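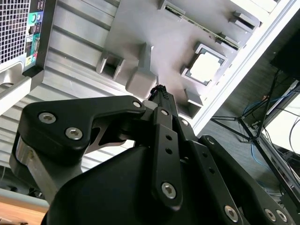 Fig. 5-1. Linkage gripper at the gray board, wrist camera view.

5. Swapping and comparing grippers on the board station

Rev. of April 12, 2021. Replaces the September sheet. If you still have the September sheet taped inside the cabinet door, throw it out, the bolt order on it is wrong.

Covers the Clerkura linkage gripper and the Hebden parallel gripper, both on the same arm, same wrist camera, same Grillus controller. Suction cup is in section 6. Homing the arm is in section 3, do that first.

5.1 Before you start

Have on the bench:

- both grippers, with fingertips already on
- hex keys, metric set, the long ones
- blue threadlocker
- the tray of test parts
- a printed score sheet per gripper
- a soft cloth

Arm in park. Grillus in HOLD, not just idle. Idle will still take a move command from anyone with a session open. Check the light on the cabinet, amber means HOLD.

CAUTION: Air off at the wall before you touch the Hebden. Bleed the line. The jaws snap shut when the fitting comes out under pressure.

CAUTION: The Clerkura links have pinch points on both sides, at every joint. Fingers out of the linkage whenever the cabinet is powered. HOLD is not powered down.

5.2 Taking a gripper off

1. Send the arm to SERVICE pose. Wrist comes up clear of the board.
2. Put the cloth over the board.
3. Unplug the camera lead first, then the gripper lead. Camera lead is keyed, so don't force it.
4. Back off the flange bolts evenly, in a cross pattern. Leave the last one in by a couple of turns.
5. Hold the gripper from underneath with your whole hand. Take out the last bolt.
6. Bolts go in the magnetic dish. Not on the bench.
7. Straight onto the foam, links up.

Note: Don't pick the Clerkura up by its fingers. It backdrives and you'll lose the zero. Pick it up by the rounded black housing.

5.3 Putting a gripper on

1. Wipe both flange faces.
2. Line up the dowel. It goes in one way only.
3. Start all bolts by hand. If one binds, stop and start over.
4. Threadlocker, one drop each. Snug in a cross pattern, then tighten to the figure on the tag tied to the gripper. The tags are different, read the right one.
5. Gripper lead in, then camera lead.
6. Tug both. Gently.
7. Turn the wrist through its full range by hand, brakes released, and watch the leads. Nothing should go tight.

For the Clerkura also check the hex-socket bolts on the finger links. Key in each one, quick check, both sides. The lower bolts on the links work loose sooner than the ones near the tips. If any turns, take it out, clean it, new threadlocker, back in. Don't just nip it up.

Hebden — check the jaw faces. Rubber should be flat with no lift at the corners.

5.4 Telling the controller

Grillus doesn't detect the gripper. You have to tell it. Most of the weird results we get sent are a Hebden run on the Clerkura profile.

1. Browser on the station PC, station address, port 3626.
2. Tools tab. Pick the profile that matches what's bolted on.
3. Press LOAD. Wait for the beep.
4. Press OPEN, then CLOSE, at the slow setting. Watch the gripper and not the screen.
5. Press ZERO with the gripper fully open.
6. Save. If you don't save it forgets everthing at the next restart.

If the gripper opens when you press CLOSE, the profile is wrong. Go back to step 2 there. Do not flip the sign in the settings page. Somebody at the Druluddale site did that and it took a full day to unpick.

5.5 Camera check

The wrist camera moves a hair every time a gripper comes off. Recheck every swap, even if you were careful.

1. Lights on, blinds down.
2. Send the arm to LOOK pose. The square raised feature on the board and the long slot should both be in view. 
3. Look for glare on the board. The white recess in the middle of the square blows out first. Drop the exposure until you can see its corners.
4. Run CAMCHECK. Passes if the offset is under 2 mm.
5. Over that — loosen the camera bracket, square it up, tighten, run again. Two fails in a row, recalibrate per section 4.

Note: With the Clerkura on, the links and housing take up a lot of the picture when it's down at the board. Normal. The mask in the Clerkura profile handles it. The Hebden mask is smaller, and if you see black blobs flagged as parts you've got the wrong mask loaded.

Note: Anything shiny behind the board can throw off the edge finder. The bare aluminum extrusion is the usual one. Mask tab, draw a box over it, done. Same for the PC tower if its ports are showing. Things with bright little colored circles get picked up as targets.

5.6 Approach test

Slow speed, no part in the gripper. One hand on the stop button the whole time.

1. Load the APPROACH routine.
2. Step, don't run. One press of STEP per move.
3. Gripper goes to the box-shaped holder at the left of the board, stops short.
4. Then the solid block next to it. Stops short.
5. Then the long slot.
6. Then the square.
7. Then back to LOOK.

At each stop check clearance at the fingertips and also at the outside of the links. People watch the tips and forget the rest. The Clerkura gets wider lower down, and the link can come into the frame rail while the tip is still nowhere near anything. If you've less than 5 mm anywhere, raise the approach height in the profile and start the test over.

CAUTION: Don't skip this test after a fingertip change. Same gripper, different tips, counts as a swap.

5.7 Comparison run

Same parts, same order, same speed for both grippers. Otherwise the numbers are no use to anyone.

1. Parts in the tray, in the order printed on the tray. 
2. Load COMPARE. Leave the speed at default.
3. Run 10 cycles. 
4. After each cycle, mark the score sheet. Grip, carry, place, release. One mark each, pass or fail. No halves.
5. A part that drops — leave it where it landed until the cycle ends. Then fetch it.
6. A part that goes in but sits crooked is a fail on place. Even if you could push it down with a thumb.
7. After the last cycle, save the log under the gripper name plus your station letter.
8. Swap grippers, all of 5.2 through 5.6 again, then repeat.

Do both on the same day if you can. The room at Druluddale gets cold overnight and the rubber on the Hebden jaws grips differently in the morning.

Don't adjust force between cycles. If a gripper clearly needs more force, finish the run, write it down, change it, do a fresh run. Both sheets get kept.

5.8 What to expect

From our own runs, so take it as a guide.

Clerkura: good on odd shapes, good reaching into tight spots with the pointed tips. Closing point shifts up and down a little as the fingers swing, so thin parts can be missed or scraped along the board. Fix is in the profile, under tip compensation. Turn it on. It ships off.

Hebden: closes dead straight, very repeatable, quick. Bulky near the board. Can't get down beside the raised block without touching it, so it scores badly there and that's a fair result, leave it in. Needs air, and the compressor is loud.

For anything going into the long slot, we'd start with the Hebden. For the square, either. For mixed trays, Clerkura.

Camera view is better with the Hebden. Less hardware in the way at the last moment. If your routine leans on vision right up to contact, that matters more than grip scores.

5.9 Trouble

Gripper dead, no click on power: lead not seated. Unplug, look at the pins, plug back in. 

Gripper twitches at zero: ZERO was pressed while it wasn't fully open. Redo 5.4.

Picture freezes when the wrist turns: camera lead pinched. Reroute with a longer loop at the wrist. Don't tape it to the links.

Every place is off in the same direction: camera bracket. Redo 5.5.

Places are off in random directions: something is loose. Flange bolts first, then link bolts, then the board itself. Grab the board by the rail and wiggle it. It shouldn't move against the frame at all.

Grillus page won't load: wrong port, nearly always. See 5.4.

Controller drops to FAULT in the middle of a run: write down the code before you clear it. The log doesn't keep it. Then discard that run and start a new sheet — don't stitch two halves together.

5.10 Putting away

1. Arm to park, Grillus to HOLD.
2. Leave whichever gripper the next booking needs. Check the booking page.
3. Other one goes in its case, links closed, cap on the conector.
4. Air off, line bled.
5. Score sheets in the folder, logs copied to the share.
6. Parts back in the tray. If any are chipped, bin them and take new ones from the drawer.
7. Change the card on the cabinet to show which gripper is on.

Suction cup, next section. Different flange plate, don't use these bolts.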